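A morning at Dresimano

I visited the Dresimano furniture works on Monday, March 11, 2019, with a small group from our evening class in home improvement. The firm opens its doors to visitors twice a year, in spring and again in December, and the places go quickly.

Ilze Pētersons, who runs the finishing side, met us at the gate and handed out ear defenders. We started in the timber store. Boards are stacked by species and left to settle for 14 days before anything is cut. The building is long, plain and rather cold, and I was glad of my coat.

Cutting and gluing

The saw hall was the loudest part. Two people work each line, one feeding and one stacking, and they swap at every break. Next door the boards are matched for grain and glued up into panels. Ilze said customers are fussier about matching than they used to be — they lay their samples side by side and send back anything that looks patchy.

Big square tops are the hardest to get right. Wide surfaces move with the seasons, and a pale panel next to a darker one shows up from across a room. 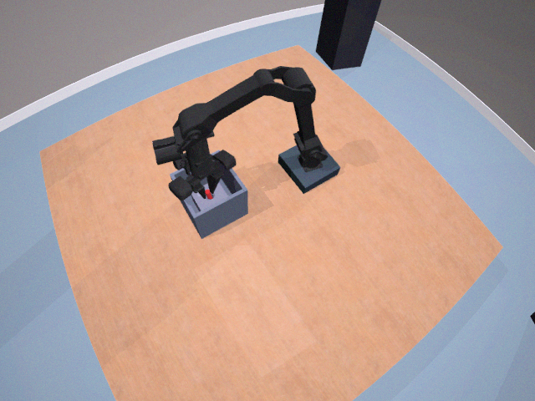 Finishing and packing

The oil they use is called Prumex and the smell stays in your clothes. Each top gets 2 coats with a night between them. We were allowed to try rubbing some in on an offcut, and mine came out streaky.

Packing is done by hand. The order board by the door stood at 1,151 pieces for the year so far, and the store can hold 2,000.

Practical notes

The tour is free and lasts all morning. Wear flat shoes. There is tea in the canteen afterwards, but bring your own lunch. The bus stops at the bottom of the lane, and the walk up is steep.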